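Information Organisation 1
Handout 6: Subject headings and how readers search

Before the session, read chapter four of the course reader and bring your marked-up copy of the Sinditz sample records. We will use them in the second hour. If you missed last week, the notes on authors' names and title entries are in the shared folder, and you will need them for exercise 2.

1. What a subject heading does

A catalogue record answers two kinds of question. The first kind comes from a reader who already knows of a particular item: is it here, which edition is it, and where is it shelved? Author and title entries deal with most of these. The second kind comes from a reader who has a topic and wants to see what the library holds on it. Subject headings are there for this second reader.

A subject heading is a word or phrase taken from an agreed list. The list is called a controlled vocabulary. The cataloguer looks at the item, decides what it is about, and then finds the term in the list that comes closest. If the list says Bicycles, the cataloguer uses Bicycles, even when the book says Cycles or Bikes all the way through. A reader who types Bikes should be sent to Bicycles by a reference in the catalogue.

Three types of reference appear in most lists:

USE points from a term that is not allowed to the one that is. Bikes USE Bicycles.

BT and NT stand for broader term and narrower term. Bicycles has the broader term Vehicles and might have the narrower term Tandems.

RT stands for related term. Bicycles might have Cycle paths as a related term. Neither one includes the other, but a reader interested in one could well want the other.

Students often mix up NT and RT. The test is whether you can say "every X is a kind of Y". Every tandem is a kind of bicycle, so Tandems is narrower. A cycle path is no kind of bicycle, so it is related. The test works well for things and less well for activities and ideas. We will look at some awkward cases in class, including Homework and Examinations.

2. Free keywords

Many libraries also let cataloguers or readers add words of their own. These are called keywords, or tags when readers add them. They are quick to add and need no training. They also pick up new expressions years before a formal list does.

The drawback is scatter. Items on one topic end up under several words, and a search on any one of them finds only part of what is there. Spelling adds to this, as do singular and plural forms. In the sample records from the Sinditz town library, the keyword field holds Allotment, Allotments, Allotment gardens, Garden plots and Vegetable plots. A reader looking at the results for Allotments has no way to tell that four other sets exist.

Most working catalogues use both methods. The headings hold the collection together and the keywords catch what the headings miss. In this course you will be marked on headings first, but you may add keywords where you think they earn their place.

3. Case: the Radonjić collection

The Radonjić collection is a set of teaching materials left to the Sinditz library by a local school when it closed. It has 2,779 items. Most are books and pamphlets, with some wall charts, slides and boxes of objects used in lessons. The items were first listed on cards at the school and the cards were later typed into Clulteo, the catalogue system the library was then using.

The school had no controlled vocabulary. Teachers wrote whatever seemed sensible on the card, and the words were typed in as they stood. When the library moved to Prinov, the old words were loaded into the subject field without being checked. Prinov treats that field as controlled. As a result the subject index filled up with entries such as Year 4, Useful for wet days, and See also the blue box.

A review found 241 records with nothing in the subject field at all. A further group had only a school subject, such as Geography or Science, which tells a reader very little in a collection made up entirely of school materials.

Look at the records on your sheet and sort the old subject words into these groups:

a) words about what the item is about
b) words about what kind of item it is (chart, slide, model)
c) words about who it was for
d) words about where it was kept
e) words you cannot place

Group (a) belongs in the subject field. Group (b) belongs in the form field, which we cover in handout 7. Group (c) can go in the audience note. Group (d) should be checked against the shelf and then usually removed. Bring your group (e) to class.

4. Aboutness and naming

Deciding what an item is about sounds simple until you try it with a pile of real items and limited time. With a book you have a title, a contents page, an introduction and perhaps an index. Read those, in that order, and stop when you are able to write one sentence beginning "This book is about". Use that sentence to choose your headings. With a novel you may find very little that a subject heading can hold, and many libraries give fiction only a form or genre term.
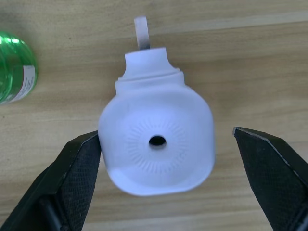 Subject headings for objects depend on the cataloguer being able to name the object in the first place. A book usually carries its own name on the title page, and an object may carry no words whatever. When you are unsure, begin with the features you can state safely and keep them in the description note. For the white plastic item shown before this paragraph, the note could say: wide rounded body with a small dark hole in its smooth, slightly domed face, fine raised ridges fanning out from the hole, stepped neck in two tiers. One cataloguer might call it a cap and another a pump head, and a heading chosen from either word would be a guess about what it is for. Shape can go in the note on the evidence you have. Purpose needs a second source, such as a packing list, a maker's leaflet or the person who handed the item over. If no source can be found, use the broadest heading that is certainly true and mark the record for review.

The same care applies to pictures, recordings and maps without titles. Where you supply a title yourself, put it in square brackets so that later users of the record can see that it came from the cataloguer. Do not use brackets for a title that is printed anywhere on the item, even if it is only on the back or the container. In that case give the title normally and add a source note.

5. How specific should a heading be?

The usual rule is to choose the most specific term that covers the whole item. A book on tandems gets Tandems. It does not also get Bicycles and Vehicles, as the links in the list will lead a reader down from the broader terms.

There are three points to watch.

First, the rule speaks of the whole item. A book about bicycles with one chapter on tandems gets Bicycles. Some libraries allow a second heading when a topic takes up a fifth or more of the text. Sinditz does, and you should follow that practice in the exercises.

Second, the rule assumes that the catalogue displays the links. Clulteo did not, and cataloguers got into the habit of adding broader terms by hand. You will see this in older records. Prinov does display them, so the extra terms can come out.

Third, small collections may not need fine detail. If a library has only a handful of items on cycling, splitting them between several narrow headings makes them harder to find. The choice should be written down in the library's local policy so that the next cataloguer follows it.

6. Sensitive and outdated terms

Lists are slow to change. A term that was ordinary when the list was made may be rude or simply puzzling to readers now. When you meet one, check whether the list has been revised. If it has, use the new term and keep the old one as a USE reference so that searches on it still work. If it has not, follow local policy - and if there is no local policy, raise it with whoever looks after the catalogue before changing anything. A change made in only some of the records splits the topic in two.

Titles are a separate matter. A title is copied as it appears on the item and is never altered, however old-fashioned it is.

7. Exercises

Exercise 1. Use the short list at the back of the course reader, which has almost 2,000 terms. Assign between one and three headings to each of the items on sheet A. Write your "This book is about" sentence next to each one. You will be marked on the sentence as well as the headings.

Exercise 2. Sheet B gives 33 keywords added by readers. Match each to a term in the list where you can. Where you cannot, say whether you would propose a new term, make a USE reference or leave the keyword alone. One line each is enough.

Exercise 3. Choose any small object in your home that has no writing on it. Write a description note of no more than 60 words, leaving out the object's name and purpose. Swap notes with a partner and try to assign a heading from the note only. Hand in both notes with the headings you each chose.

Exercises 1 and 2 are to be handed in on paper at the start of the next session. Exercise 3 can be sent by email. Late work is accepted up to the following session with a reduced mark.

8. Terms to know for the test

Controlled vocabulary; preferred term; USE reference; broader, narrower and related term; keyword; tag; scatter; aboutness; specific entry; supplied title; local policy.

The July resit covers handouts 1 to 9, so keep this one. Handout 7 deals with form and genre terms and will be given out at the end of the session.

Handout revised 2019-04-15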